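Back from picking up the car, or rather from *not* picking up the car. Long story, coffee is on, writing this fast before I lose the details.

So. Regulars know the wagon has been on its last legs since before winter. Heater fan that only works on the top setting, rear wiper dead, a noise from the back left that two mechanics have listened to and shrugged at. I said I'd drive it until it stopped. It stopped. In the left turn lane, naturally, at 5 in the afternoon with a bus behind me.

Hence: car shopping. In February. Worst month for it, everything on the lot is covered in salt and you can't see the paint.

## What I wanted

Small. Hatchback or small crossover, don't care which. Heated seats if possible, real buttons for the heater, a trunk that takes the stroller without folding anything. Used but not *used* used. That was the list. Took the list to Plineo, the big dealer out past the water tower, and within ten minutes the salesman had me sitting in something with a panoramic roof and a monthly payment I'm not going to type out.

Nice enough guy. But he kept saying "at this trim level" like it was a place you could live.

Things I learned about the Keltent (the one I went to see):

- The base model has a spare tire. The better model has a can of foam. Why.
- Rear seats fold flat, sort of. There's a lip. A tall box will catch on it.
- Cup holders too shallow for my travel mug, ok for paper cups.
- Heater is buttons! Seat heat is in the touchscreen, two menus down. In gloves. Good luck.
- The brochure says one thing about the floor mats and the price sheet says another. Ask.
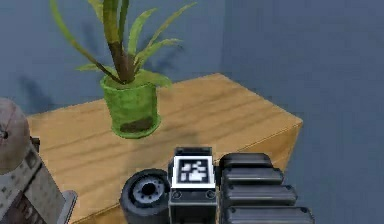 ## The test drive

Short. They have a loop they like you to do, right out of the lot, right, right, right, and you're back. All smooth road. I asked if we could go down by the rail crossing instead and he looked at the clock, but fine.

Glad I did. On the loop the Keltent feels great, quiet, light steering, you could drive it with one finger. Over the crossing it bangs. Not a broken bang, just stiff. I think it's the bigger wheels, the smaller ones on the base model might be softer but they didn't have one on the lot to try. They never have the base model on the lot.

Brakes are grabby at first and then you get used to them. Visibility out the front good, out the back terrible, tiny little window and a fat pillar right where a cyclist would be. There's a camera but the camera was covered in salt, see above re February. Wiped it with my sleeve and now I need to wash the coat.

Acceleration, I don't know, it's a small car. It got onto the highway. I've driven worse.

Parking was easy, I'll give it that. It's about a hand shorter than the wagon and you feel it.

## Then I went to see the other one

My friend Vaida Urbonaitė has had a Lūse for over 5 years, the older shape, and she let me take it for the afternoon. No salesman, no loop. Drove it to the grocery store and my sister's and back, which is what I'd do with it anyway.

Older car, obviously. The radio is basic. There's a scrape down the passenger door from a gate post and the driver's seat has gone a bit saggy on the outside edge where you slide in. But it goes over the crossing like nothing. Stroller fits if you take one wheel off, which is the same as the wagon, so no gain but no loss. Doors shut with a proper thunk. Everything on the dash is where your hand goes looking for it.

Vaida's notes, which she gave me on the back of a receipt:

- Use the good oil. It can tell.
- Battery is a pain to get at, have a shop do it
- The low tire light comes on when it's cold, check anyway
- don't trust the fuel gage under a quarter

She isn't selling. I asked twice. But there are a fair few of them around second hand, and I found 2 listed within driving distance. One has 18 photos and in none of them can you see the left side of the car, so, no. The other is at a little place called Sorkevmont Motors, down by the feed store. Called them. A man picked up on the first ring and told me the bad things about it before I asked, front tires nearly done and a chip in the windshield low on the passenger side. Already like him more than panoramic roof guy.

## Money bit

Not going into the whole budget here but a few things I wish I'd had written down before I walked into Plineo:

1. Get the total. Not the monthly. They will slide the paper around so the monthly is facing you.
2. There was a line for 511 dollars called "preparation". Asked what it was for. Washing the car, mostly, and "checking fluids". Asked if it could come off. He went away to talk to somebody, came back, and it was now called something else and was still there.
3. Paint protection, fabric protection, the key thing. No, no, no.
4. Trade in on the wagon was so low I laughed out loud. It does currently not move, in fairness to them.
5. Take a snack. I was in there so long I ate the mints in the bowl.

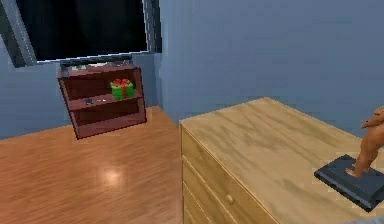
## Where it stands

So I was supposed to sign for the Keltent on Friday. Had the appointment and everything, got a ride over, and when I sat down the number on the sheet wasn't the number from the phone call. Not by a huge amount. But the preparation line was back, plus mats, and I'd said no to mats. They do offer to fix it. Somebody has to be found who can fix it and that person is at lunch. I waited a while, read the tire poster, and then just got up and said I'd think about it. Walked to the bus stop. Wind straight in the face the whole way. Felt pretty good though.

Seeing the Lūse at Sorkevmont next. Going to bring a flashlight and look underneath, the wagon's rust started around the back arches where the carpet hides it and I didn't catch it till way too late. Also want to start it cold. Told him on the phone please don't warm it up for me, he said he wouldn't. We'll see.

Questions I'm bringing, tell me what I'm missing:

- when was the belt done, and is there a bill for it
- both keys?
- does the AC work (can't really test in this weather, but does the compressor at least click on)
- what tires would he put on it, and will he split the cost with me
- any warnig lights he's cleared lately

If it's rotten underneath then I go back to the list and maybe drop the heated seats. Or maybe do the base Keltent, ordered, with the small wheels and the actual spare tire, but the wait on that was into the summer and I can't be getting rides off my sister until summer. She's been a saint but she plays the same album every single trip.

The wagon is in the driveway with a tarp over the hood. If anyone local wants it for parts, the winter tires are nearly new and the roof bars are good, email me. You'd have to tow it.

Ok kid's awake. More when I've seen the car.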